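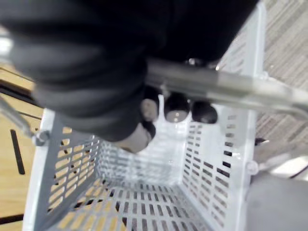 **Does the October patch for Pestusora wipe existing saves?**

Your old saves load fine, but any colony started before the patch stays on the old map generator, so you won't see the new biomes unless you start over.

---

**gravelpit** wrote (8/3/18):

Pinning the bit above so we can stop getting a fresh thread on it every morning. Use this one for everything else about the patch.

My own take: I'll believe it when it's installed. Brenier have shown us five minutes of trailer and most of it was clouds. The "living market" system was meant to be in at launch, and what we got was a vendor who sells rope.
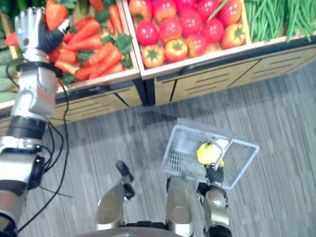 *Veggie stand, left arm out, basket at the lower right.*

**tin_kettle** replied:

Bit harsh. The last update fixed the pathfinding and they didn't charge for it. I've put 432 hours into this game and I'd say most of them were good ones.

**gravelpit** replied:

They fixed it for one floor. Build a second storey and your settlers still stand at the bottom of the stairs until they starve. I've sent in two bug reports and both came back marked "working as intended".

**mossback** replied:

> The last update fixed the pathfinding

On PC, maybe. On console we're still on the build before that. The store page says "parity coming soon" and it's said that for ages. Has anyone seen a console date that didn't come from a streamer?

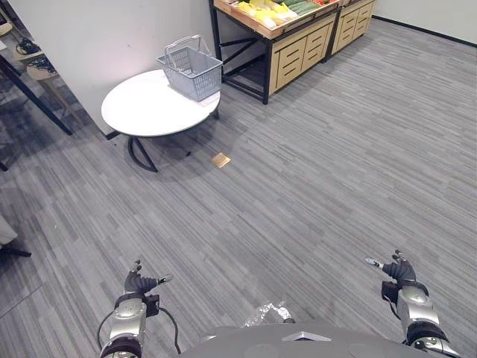

And while I'm at it, the co-op mode. The trailer says two players. The old roadmap said four. Somebody quietly edited the roadmap and I'd like to know when, seeing as I bought copies for the whole house on the strength of it.

**tin_kettle** replied:

Roadmap always had "subject to change" on it. Two that works beats four that desyncs. Remember Worer? Full lobby support on day one and you couldn't open a door without someone dropping out.

**mossback** replied:

Worer was half the price, mate.

**Yoo_fan_club** replied:

Been playing the beta branch with the Yoo mod loader. Stairs seem better to me, but I only have a small base. The new harvest colours look great, though there's a crash if you open the trade screen while it's raining. Back up your saves first. 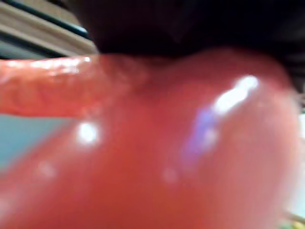

Also, the loader itself throws a warning on startup. You can ignore it, mine does it every time and nothing's gone wrong so far.

**gravelpit** replied:

"Seem better" is what we were told last time. Can you build up a floor and leave it running overnight? If they're all alive in the morning I'll edit my post.

**Yoo_fan_club** replied:

Fine, I'll try it tonight. Medium map or large?

**gravelpit** replied:

Large – that's where it breaks for me.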